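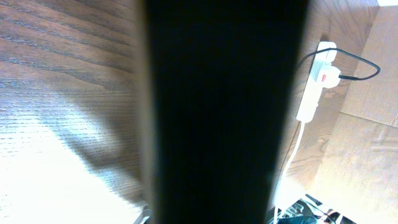 Ticket 1460
Subject: Arm stops partway through the pick, open day on Sunday
Queue: Demo and Outreach Support
Opened by: Hiwot Chala
Site: Phillips Hall, Plundulthorpe
Assigned to: Fionnuala Phelan, Karemside
Priority: High (was Normal)
Status: Closed

Hiwot Chala wrote:

Hello Karemside, and thank you in advance to whoever picks this one up. I know you have the other two sites to look after this week as well, and I would have left you in peace if I thought I could sort this out by myself.

We have our open day on Sunday, doors at 10, and the arm is the thing most people are coming to see. We're doing the same demonstration as last March: it picks up a wooden block from the left side of the table, carries it over to the tray, sets it down, goes home and starts again. The kids get to choose which block goes next. It's a simple little routine and everybody loves it.

I set up this afternoon and had it running by lunch. It did a good long string of picks and I was feeling pretty pleased with myself. Then it stopped dead just above the block with the fingers half closed, and the screen said "Gripper: no reply (104)". I pressed Resume and nothing happened. I turned the gripper off and on again from the menu, and it came back and worked nicely for a while, and then did the same thing again. It has now happened four times. I can't find a pattern, except that it always seems to be on the way down to the block and never on the way back with one.

Things I've tried so far:

Restarting the gripper from the menu. Works, but only for a while.
Restarting the whole arm. Same.
A different block, in case it was squeezing something too wide. Same.
Running it with no block at all. It still stopped.

The Flasteck gripper is the one you sent over in the winter, if that helps. I haven't changed any settings, or at least I haven't meant to.

Warmly,
Hiwot

Fionnuala Phelan wrote:

Hi Hiwot, lovely to hear from you, even if it's about this! I've moved you up to High so that it shows in red for the rest of the team, and I'll stay with you on it until it's fixed, so please don't worry about having to explain it all over again to somebody new.

You gave me just what I needed. Code 104 on the Flasteck means the arm asked the gripper a question and didn't get an answer in time. It doesn't tell us which of them is at fault, I'm sorry to say. It can be the gripper losing power for a blink, or the data line dropping out, or the arm's controller being too busy to listen for the answer. Trying it with no block was a good idea and saves us a whole branch of the tree.

Could you do three things for me when you're next in the hall?

1. Go to Service, then History, and export the log. The file will be small enough to attach.
2. Tell me what the gripper supply and the arm are plugged into, all the way back to the wall, including anything in between.
3. Tell me what speed you have it set to. Top right of the run screen, shown as a percentage.

No rush tonight. Get some supper.

Fionnuala

Hiwot Chala wrote:

Morning! Log attached. I had to hunt for the export button, which has moved since the last update, or else I have.

Power: there's a power strip at the table, and that goes to a long extension on a reel, and the reel goes to the wall socket by the stage, because the sockets on our side of the hall were taken out when they did the floor. The arm is on its own lead to the other wall socket. The gripper supply is on the strip.

Speed: 100. I'm fairly sure last year we ran at something gentler, but I honestly don't remember setting it.

It's stopped twice more this morning. A few of the parents helping to set up were watching the second time and thought it was part of the act. One of them clapped.

Fionnuala Phelan wrote:

Thank you, and thank you to the person who clapped.

I've been through the log with a cup of tea. There are 23 stops in it with code 104, so it has been going on a little longer than you noticed. Some of them cleared on their own quickly enough that the arm only hesitated. I looked at the supply voltage the gripper recorded just before each one, and it's steady in every single case. I had been quietly blaming your reel, and I take it all back. (Please do unwind the reel fully all the same. A coiled one can get warm if it's left on all day, and you'll have it on all day.)

What does show up is that every stop comes within the same small stretch of the downward move, at the point where the wrist turns to line up with the block. That's a strong hint for the data cable at the wrist. It gets a twist at that spot and a sharper one at full speed. On the way back up the wrist has already turned and the cable is relaxed, which fits what you said in your very first message.

Could you do this, with the arm powered down and the stop button pressed in:

Find the round plug where the cable goes into the side of the gripper, up near the wrist. Give the collar a turn to the right. It should not move.
Follow the cable back to the first clip on the forearm. There should be a loop about as wide as your hand between the clip and the plug. If it's pulled straight, loosen the clip and feed some slack through.

Then run it at half speed for twenty minutes or so and tell me how it goes.

Hiwot Chala wrote:

Well, the collar moved! Not a lot, maybe a quarter turn, but it moved. And there was no loop to speak of. The cable went from the clip to the plug nearly as tight as a guitar string. I think what happened is that when we packed everything into the case after the school visit, somebody (it may well have been me) tucked the cable in under the clip to get the lid shut, and it never got let out again.

I've done both the things you said and it has been going at half speed since just after 2 o'clock. No stops yet. I'm going to let it keep going while I put the chairs out.

While I have you, a smaller question. We want to put the wrist camera view up on the big screen so the people at the back can see what the arm sees. It works, and I love it, but the finger takes up so much of the middle. You get table on one side and the power strip and cables on the other, and a great big dark blur between them. Is that how it's meant to look? I could swear we could see the block last time.

Fionnuala Phelan wrote:

That's very good news about the collar. Please don't feel bad about the case, we've all leaned on that lid.

On the camera: some finger in the view is normal, as it sits so close to the lens and the lens is focused farther out. The middle should open up a good deal more than you're describing, though. On that mount there's a small thumbscrew that lets the camera tip, and it may have slipped in the same case. Loosen it, tip the camera away from the finger a little at a time while you watch the screen, and nip it up again when you can see the spot where the block sits. You shouldn't need a tool. After you've moved it, run the short camera check from the Service menu, as the pick routine uses that view to fine-tune its last bit of travel.

Two more bits of advice for the day itself, and you can ignore me if you have them in hand. If the bright patch on the left of the table is there in the morning too, pull a curtain or turn the table, as strong light on the wood can confuse the block finder. And it would be good to get those leads on the right tied back before the children arrive, so that no small person's sleeve goes home with one.

Hiwot Chala wrote:

Camera tipped, check passed on the second go. (The first time I was leaning over the table and it found my elbow.) The block shows up nicely on the big screen now.

It ran until I locked up and didn't stop once. I've turned the table and found a curtain that closes most of the way. Leads are tied back. Shall I put the speed back up?

Fionnuala Phelan wrote:

I'd leave it at half for the open day. It gives the children time to see what's happening and it's easier on that cable until we've had a proper look at the plug. I'll have my phone with me from 9 on Sunday. Have a wonderful time!

Hiwot Chala wrote:

We had such a good day, and I wanted to put it on the ticket before I forgot. The arm ran from 10 until we closed at 4, apart from the lunch break, and I only had to step in once, when a little boy asked very politely if it could pick up his shoe and we had to reset after trying. (It could not. The shoe is fine.) No 104s at all. I exported the log again to be certain and have attached it.

The big screen was a hit with the people at the back. Several of them asked how the camera was fixed on, and I was able to tell them about the thumbscrew like an expert.

Thank you so much for your patience, Fionnuala. Please come to the next one.

Fionnuala Phelan wrote:

I would love to. I've checked the new log and it's clean from the time you tightened the collar. A replacement wrist cable is on its way to you. Fit it whenever you have a quiet hour, and send the old one back in the same bag so we can look at the pins.

Closing notes for the team:
Cause: loose collar and no slack in the gripper data cable at the wrist, most likely from packing.
Fix: collar tightened, loop restored, speed reduced to half.
Also done: wrist camera re-aimed and checked.
Follow-up: add "leave loop free of clip" to the packing sheet inside the lid. Check the other two demo cases for the same thing.

Status changed to Closed.

Hiwot Chala wrote:

Sorry, I know it's closed! Does the packing sheet go on the inside of the lid or in the document pocket? Ours has fallen off.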